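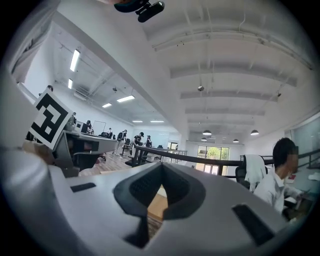 Figure 1. Hand-held gripper with a square marker held up in front of it, gripper lab.

3.2 Setting up and looking after the gripper

The hand-held unit came to us from Dimska in April with the body assembled and the camera mount fitted. Our part of the project was to get it ready for recording and keep it in that state. Cillian Phelan did the camera settings and I did the mechanical side.

We started with the camera. The calibration target was moved slowly through the view, including the edges, where the lens bends straight lines most. We saved 2,107 images and threw out the blurred ones before running the Jarkitz script. The first result was poor. The mount screw had worked slightly loose, so we tightened it and took the whole set again.

The jaws were next. We opened and closed them 200 times and checked the reading at full open and full close every 30 cycles. One side started to drag near the end. Grit had got into the slide. We brushed it out, wiped the slide with a dry cloth and put the cover back on. No grease was used, as the Zabala parts sheet says to run it dry.

Routine adopted after this:
Before each session, check the mount screw and wipe the lens.
After each session, brush the jaw lining and slide.
Every 6 sessions, repeat the full open and close check and write the readings in the Plimville log.

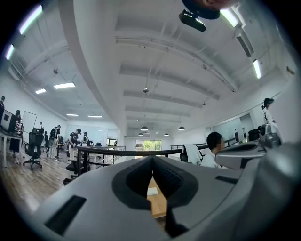

Does the camera need calibrating again every time the gripper is cleaned?
Only if the mount has been touched. Brushing the jaws does not move the lens, so the old values can be kept.

3.3 Faults still open

The jaw reading drifts a little at full close. We zero it by hand at the start of a session. The cause has not been found and we would check the sensor cable first.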